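Chapter 6
Comparing Grippers Without Fooling Yourself

Before you start: You should have finished the friction exercises in Chapter 5 and be able to read a motor current plot. Keep your lab notebook open. You will be asked to throw some of your own numbers away.

Open any gripper catalog and you will find a success rate. It is usually high. It is also close to useless until you know what was picked up, where it was lying, who put it there, and what the people running the test agreed to call a success. Catalogs seldom say. Papers say a little more, often in a footnote, and student reports tend to copy whichever number looks best.

Take the Moden and the Wusska, the two parallel grippers we will come back to all through this chapter. When we first tested them side by side, the Moden won easily. The test object was a foam block. Every gripper we own can pick up a foam block, and so can a pair of salad tongs. The gap between the two came from one bad cable on the Wusska, and we had nearly written it up before a second run gave us the opposite result.

So we changed the object to keys. Keys are thin, flat, hard and shiny. A tag on a split ring swings when the key is lifted, and a pile of them tangles. A tag is easy to grip and a blade lying flat on a hard surface is not, and a test that lets the arm choose between them measures something different from a test that doesn't.
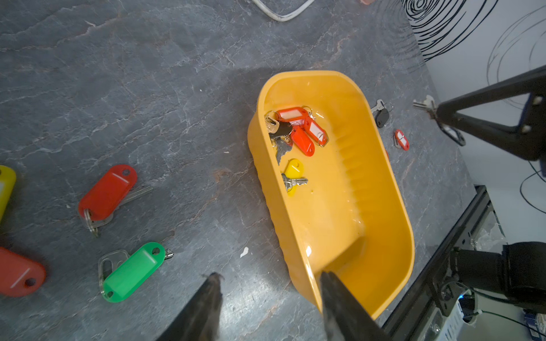
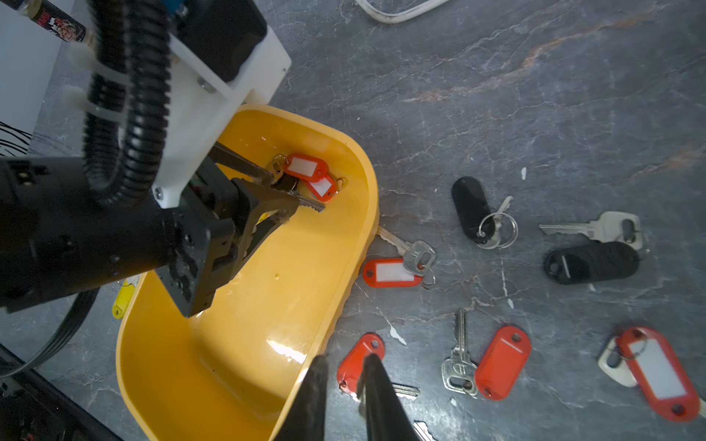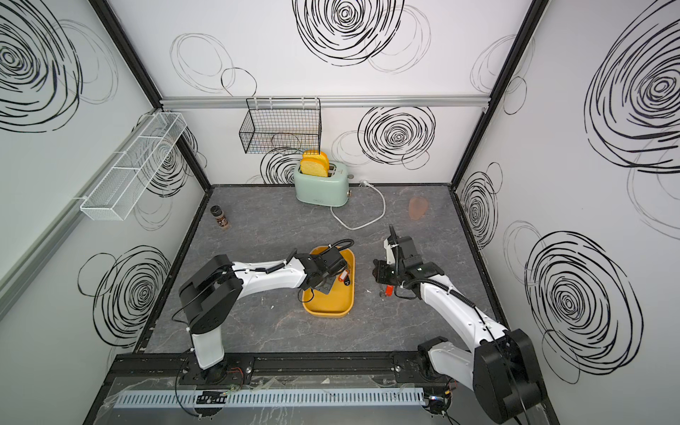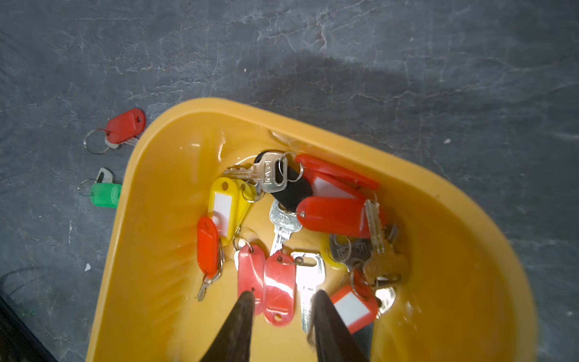 Figure 6.1. Key handling with a yellow tray, on a two-arm bench. Wrist and fixed camera views.

Look first at how much a table of results would leave out. Suppose a report says that a gripper made 139 picks from 4 starting layouts. Were the keys shaken out at random, or laid down by a person who already knew which positions worked? Was a key counted as picked when the fingers closed on its tag, when it left the surface, or when it was let go in the right place? If two keys came up on one ring, was that two successes, one, or a failure? We have seen all three answers defended, each by the team it favored.

Cameras bring their own trouble. A wrist camera gives a close view of the fingers and a poor view of everything else. A fixed camera shows both arms but may not show whether a blade is between the jaws. Score the same run from each and you may get two different totals. If you switch views halfway through a comparison, the comparison is over, and you should start again.

Then there is the controller. In our September runs we moved both grippers from the Zabala controller to the Studow, changing nothing else that we knew of. The Moden went from 40 good picks to 70 in equal sets of attempts. The Wusska hardly moved. It would be easy to say that the Studow suits the Moden. It would be just as easy to say that our operators had spent over a week practicing by then, mostly on the Moden, and we had no way to tell these apart. We should have mixed the order of the trials. Section 6.3 shows how.

You may feel that this is a lot of doubt to bring to a bowl of keys. Keep some of it anyway. A gripper is never tested alone: the arm, the camera, the controller, the operator and the table all share in the score, and the catalog credits only the part it is selling.

Terms used in this chapter
Attempt: one closing of the fingers, whether or not anything is held.
Pick: an attempt after which the object is held clear of the surface for a time fixed in advance.
Layout: the starting positions of all objects, recorded before the first attempt.
Blind scoring: scoring by a person who has not been told which setup is being tested.

6.1 Writing the Rule Before the Run

Write down what counts as a pick before you power up the arm. Date the page and have your lab partner sign it. If you need to change the rule later, you may, but every run scored under the old rule must be scored again from the recordings.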